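Hadedville Parks and Gardens
Posts in this thread: the fall pollinator garden program, what changes and what stays the same.

Hadedville Parks and Gardens
The pollinator garden at Andau Park will move to its fall schedule in September. The garden will open at 8 a.m. and close at dusk. The east gate on Plokach Street will be the only entrance until the new path is finished. Visitors who use wheelchairs or strollers should enter by the same gate, where the ground is level.

Hadedville Parks and Gardens
Planting for the season is complete. The beds now hold 73 native plants, among them swamp milkweed, New England asters, goldenrod and wild bergamot. Milkweed is the only plant on which monarch caterpillars feed. The asters and goldenrod bloom late and supply nectar to adult butterflies before they travel south.

Hadedville Parks and Gardens
The department does not spray insecticide in this garden. Residents will see chewed leaves and aphids on the milkweed through the end of the season. Staff have been asked to leave both in place. Please do not wash, wipe or treat the plants. 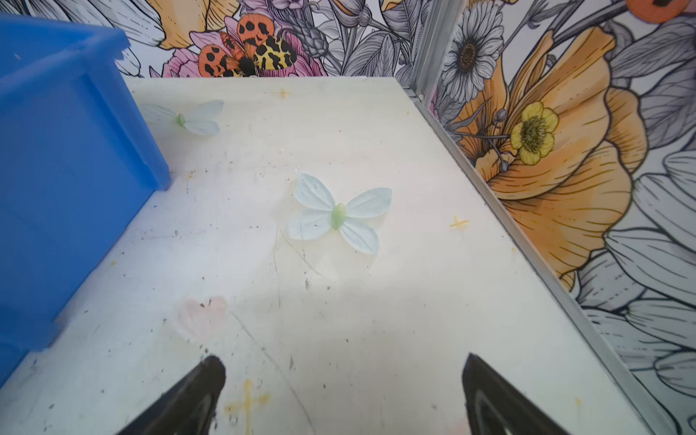

Hadedville Parks and Gardens
When should residents cut back the dead stems in their own yards?

Late spring, once daytime temperatures have stayed above 50 degrees for a week or more. Many native bees spend the winter inside hollow stems, and several butterflies and moths pass the cold months in leaf litter. Stems may then be cut to a height of 12 to 18 inches and the cut pieces left on the ground nearby.

Hadedville Parks and Gardens
Leaf collection will continue as usual along the curb. Residents who wish to keep their leaves may rake them under shrubs or onto garden beds. Leaves should be kept off storm drains and sidewalks. Whole leaves are better than shredded ones for this purpose, as a mower destroys eggs and cocoons.

Hadedville Parks and Gardens
Free seed packets will be available at the Cruzado Branch Library beginning Monday. Each household may take 2 packets. The mix contains purple coneflower, black-eyed Susan and little bluestem. These seeds may be sown outdoors in late fall on bare soil. Press them down lightly and do not cover them.

Hadedville Parks and Gardens
Registration is open for the garden walk at Andau Park. The walk has 37 places and is open to all ages. Children under 12 must come with an adult. Dogs are not permitted inside the garden fence, with the exception of service animals.

Hadedville Parks and Gardens
A correction to the printed summer guide: the map on the back cover shows restrooms beside the pollinator garden. The nearest restrooms are at the ball fields, on the west side of the park. The online map has been updated.

Hadedville Parks and Gardens
Questions about the garden may be sent through the contact form on the department website or left at the front desk of the park office. Replies are normally sent within 2 business days.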